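# About Plilex

Plilex is a small research company in Mesholm that studies the moment just before a robot makes a mistake. We picked this moment over the moment after, which already has plenty of people in it, most of them holding paper towels.

We have two arms, a long room above a tile showroom, and one method we're known for, to the extent that we are known. The method is called Hokdale. It is named after the bus stop outside the door, where it was argued into existence on a Saturday while the bus failed to come. An earlier name had a Greek letter in it. We have been asked to stop bringing that up.

## What we do all day

A robot learns a household job by being shown it. Somebody drives the arm through the job many times, the recordings go into training, and out comes a policy that can do the job by itself, more or less. Then a person sits next to it with a way to take over when "more or less" turns into "less."

The usual practice is to save the takeover. The person grabs control, fixes the problem, and the fix goes into the next round of training. This works well and we do it too. What bothered us was how much the person knew before grabbing control. Watch anyone supervising an arm and you'll see it: the lean forward, the breath held, the small noise. All of that was going in the trash.

So we gave our operators a foot pedal with a soft stop halfway down. Press to the soft stop and nothing happens to the robot at all. It means "I don't like where this is going." Press through it and you have control. The half press costs the operator nothing and doesn't interrupt the run, so they use it freely, in some cases with feeling.

Hokdale is what we do with the half presses. Each one gets attached to the stretch of wrist camera video around it. A small model learns to look at that video and put out a single number, which the papers call a pre-intervention discomfort estimate and which the rest of us call the worry. When the worry goes up, the arm slows down. When it goes up further, the arm backs out along the path it came in on and tries again from a spot where it was last calm.

That's the whole trick. We have sat through talks where people waited politely for the rest of it.

## What it got us

Our test set is called Aubert. It has four tasks in it, all from the kitchen end of life: lifting a lid, moving food from a plate to a pot, turning a knob, and putting a cup back where it came from. The last one was added as a rest for the robot and is by a good margin the one it does worst.

Without Hokdale, an operator had to take over roughly five times an hour across the set. With it, that came down to 2. The arm is slower, and we report that in the same table, in the same size of type. On lid lifting the extra time is small. On cups it is long enough that one visitor thought the demo had ended and clapped.

A few things we'd want you to know before you cite us:

- The gain comes mostly from backing out. Slowing down alone helped so little that we ran it again to be sure, and then it helped slightly less.
- Half presses are personal. One of our operators is nervous and one is very hard to alarm, and a model trained on either of them alone is bad in a way you could guess. Mixing them works. We have tried correcting each person's presses for temperament, and it came out about even with leaving them alone.
- The worry is blind to anything the wrist camera can't see. If the trouble is behind the gripper, the arm is serene.
- We haven't shown that it carries over to a new kitchen. We've shown that it carries over to the other end of our table, and we would ask you to be happy for us anyway.

There was also a version that worried about everything. It was trained in a week when the pedal had a sticky spring and the soft stop registered as pressed whenever the operator's shoe was resting on it. The resulting arm would approach a cup, withdraw, approach, withdraw, and eventually settle in the middle of its range with the gripper open. It dropped nothing and broke nothing. On our safety measure it is still the best model we have ever trained, and it is the reason the safety measure now has a second column.

## How we got here

Plilex began as a consulting business. People would hire us to say why their robot had stopped working, and we'd say it was the lighting, and usually it was. The lighting money bought the first arm. The second came from a customer who was closing down a line and preferred to pay us in equipment, an arrangement our accountant described with a word we had to look up.

The pedal came from a sewing machine repair shop. Later versions were made properly, by people who make pedals, and the operators didn't like them. The current one is a proper pedal with the old tread glued on top.

We publish when we have something, and we put out the failed runs along with the good ones. The failed runs get downloaded more. We choose to see this as interest in the science.

## Working with us

We take on a few outside projects a year, nearly all of them from groups who already have a policy that works most of the time and want to know about the rest. If yours never works, you need a different company, and we can suggest one. If yours always works, please write to us right away.

You don't need our arms or our pedal. You need somebody watching, some way for that person to complain without stopping the run, and a camera near the fingers. Partners have used a keyboard key, a squeeze ball, and in one case a bicycle horn, which made the audio track easy to label and the lab hard to share.

We hire operators before we hire engineers. The job is mostly sitting still and having opinions about a gripper, and it is harder than it sounds. People who have taught teenagers to drive tend to be very good at it. Send a short letter saying what you've supervised and how it went. Résumés are fine but we'll read the letter first.

Engineers do a month on the pedal before they touch the training code. Some object to this. The month then takes place.

## The pot task

Most of our hours this season have gone into the food-and-pot part of Aubert, where the arm has to deal with a plate, a potato, and an electric pot with a shiny steel inside. Shiny insides are hard for us. Reflections shift as the wrist moves, and early models found every change in them alarming. The current one has seen enough steel to calm down about it, and saves most of its worry for the potato, a shape with no obviously correct place to hold it.

Both views are from the wrist, where the worry gets its information. 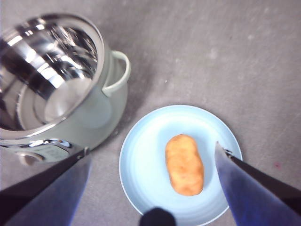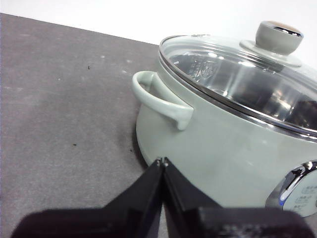 Killian Lacroix wrote to us after the last write-up to say that we had measured the wrong people. A half press, in his view, tells you when the operator noticed, and a good operator notices late on purpose, having learned to let the arm sort itself out. Train on the best people in the room and you would get a robot that worries at the last possible second. "You want your operators in their second week," he wrote. "By the second month they have forgiven it too much."

We went back through the pedal logs with this in mind. The presses do get later with practice, and the drift is plain once you plot it by operator. Whether the later ones are worse to train on is what we're working on now. He has been sent the logs, at his request, and has already found a mistake in the time stamps.

## Finding us

We are up the stairs beside the tile showroom at the Hokdale stop in Mesholm. The buzzer says Plilex on a strip of tape. Visitors are welcome in the afternoons if they write first; mornings are for runs, and the operators ask that people on the stairs not cough near the end of one. The bus is more reliable than it used to be, which has been bad for the method-naming side of the business.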